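Drumell Suture Wording Set

README, version 3

Contents
Drumell is a text collection of instructions for closing wounds by hand, gathered from teaching handouts used in veterinary and nursing courses. It holds 2143 short passages in English. Each passage describes one step or one closely linked group of steps, such as placing the first throw of a square knot or judging the distance from the wound edge.

Files
passages.tsv – one passage per line, with an identifier, the text and the stitch type
terms.tsv – 300 terms with preferred spelling and known variants
splits.txt – identifiers for the training and test portions
changes.txt – edits between versions

Fields
The stitch type is one of: simple interrupted, simple continuous, mattress, subcuticular, other. Horizontal and vertical mattress stitches share one label, as many handouts do not say which is meant. Variants such as "running stitch" are left as written in the passage and mapped in terms.tsv only.

Preparation
Handouts were typed up by Nandini Thevar and checked against the paper copies by Trevor Entwistle. Headers, course codes and names of teachers were removed. Spelling mistakes were kept unless they changed a measurement. Passages shorter than 50 characters were dropped. Duplicates were matched on text with spaces and punctuation taken out, so near-duplicates remain – mostly knot instructions copied from one handout to the next.

Known problems
Needle sizes appear in several notations and have not been converted. The Bostine handouts use "bite" for both the act of passing the needle and the tissue held by it. Version 2 had a shifted column in terms.tsv and should not be used.

Use
Meant for work on terminology and step ordering. It is not clinical guidance.

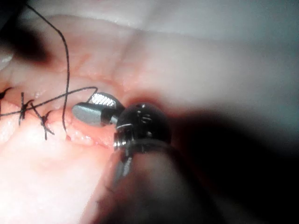
Nandini Thevar: The mattress label should be split in the next version. Most of the Diklow handouts do give the direction, but in the section title, and we dropped the titles when we cut the passages.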